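Setting the grasp width limits for thin dishes in Irna
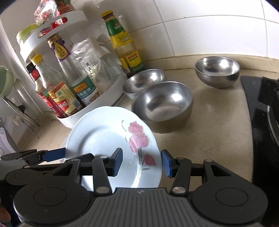
Tutorials / Perception and control

Plates are awkward for a planner that was tuned on mugs and boxes. A plate on its edge is wide from one side and a few millimetres thick from the other, and a planner that gets the two mixed up will either open the fingers too little or close them on air. This page goes through the settings we use in Irna to handle a plate held upright between two padded fingers, from the first recording to a replay on the arm.

You need Irna installed, the Vurkix driver running, and at least one recorded session with a plate in it. If you have not recorded anything yet, do the recording tutorial first and come back.

Before you start

Check that the clock on the gripper and the clock on the recording machine agree. Irna will load a session where they differ, but the finger width will lag behind the picture and every step below will give you odd numbers. Open the session, pick the sync tab and read the offset. Anything under 2 milliseconds is fine. If it is more than that, run the sync tool again and reload.

Make a copy of your config file too. The steps below change the same few lines several times and you will want the old values.

Step 1: Load the session and find the approach

Open the session in the viewer and drag the slider until both fingertips are level with the rim and still open. Mark this point as "approach". Move forward until the pads first meet the plate and mark that as "contact". Irna draws the finger width under the video, so you can use the curve to help: the width drops steadily while the fingers close and goes flat when they touch something.

With a patterned plate the curve is a better guide than the picture. Painted flowers near the rim give the tracker plenty of corners to follow, but they also make it harder to see by eye where the pad meets the edge.

Step 2: Mask the gripper

The fingers and linkages are always in view at the bottom of a gripper camera's picture, and they move when the width changes. If they are left in, the tracker picks up points on them and decides the plate is moving.

Go to masks, choose "tool", and draw round the body and both hubs. Then tick "follow width" so the mask opens and closes with the fingers. Leave a small margin. Play the whole session once at double speed and watch for tracked points showing on the pads. A few for one or two frames do no harm. If they stay, widen the mask and play it again.

Step 3: Deal with reflections

Kitchen recordings nearly always have something shiny behind the plate. Polished steel bowls are the worst we have met. The tracker finds good strong corners inside the reflection, and those corners slide about as the camera moves, so they agree with nothing else in the view.

Turn on the consistency check in the tracker settings:

tracker.consistency = on
tracker.min_age = 90
tracker.drop_sliding = on

The min_age value is in milliseconds. Points that do not last that long are thrown away before they reach the pose step. Raising it gives a cleaner result but loses points when the hand moves quickly, and on fast sessions you may end up with too few to solve for the pose.

Labels on bottles and jars in the background are useful here. They are flat, they have sharp print on them and they do not move, so it is worth keeping them unmasked even if the view looks cluttered. Grout lines on tiles are less helpful, as one crossing looks much like the next and the tracker can jump between them.

Step 4: Set the plate model

Irna has no plate shape of its own, so we borrow the disc from Buvel. Import it, then set the diameter and rim thickness from your own plate with a ruler. For our test plate the diameter is 200 mm.

object.shape = disc
object.diameter = 200
object.edge = scalloped
object.grasp_axis = thickness

The last line is the one people miss. The default grasp axis is diameter, and with that left in place the planner tries to span the whole plate and reports that the object is too wide for the tool. Set it to thickness only when you want the pads on the two faces. If your session shows the fingers standing either side of the plate, look carefully at which way they close before you choose.

The scalloped edge setting loosens the fit at the rim. Without it the solver hunts for a perfect circle and the pose shakes slightly from frame to frame.

Step 5: Replay in Turcotte

Save the config and send the session to Turcotte, our simulator, before it goes anywhere near an arm:

irna export --target turcotte --from approach --to contact

The export for our session came to 269 frames. Run it at quarter speed with contact forces shown. You are looking for both pads touching at nearly the same time. If one pad arrives early, the plate is pushed sideways before it is held, and a real one would scrape along the worktop or tip over.

To fix an early pad, go back to the contact mark and move it a frame or two later, then export again. If that makes no difference, the fault is more likely in the mask from step 2 - check the side that arrives first.

Step 6: Run on the arm

Start with a plastic plate of the same size. Set the force limit low, keep the speed at a quarter and stay by the stop button. Once the pads close cleanly several times in a row, change to the real plate and run it over a folded towel.

Common problems

"Object too wide for tool": grasp axis is still set to diameter.

Pose jumps when the camera tilts: reflections are getting through. Raise min_age a little at a time.

Fingers close past the plate in simulation: the rim thickness is set too small, or the disc was imported in centimetres.

Width curve is flat from start to finish: the Vurkix driver was not sending width during recording. The session cannot be repaired and will have to be recorded again.

Next: Placing a plate in a rack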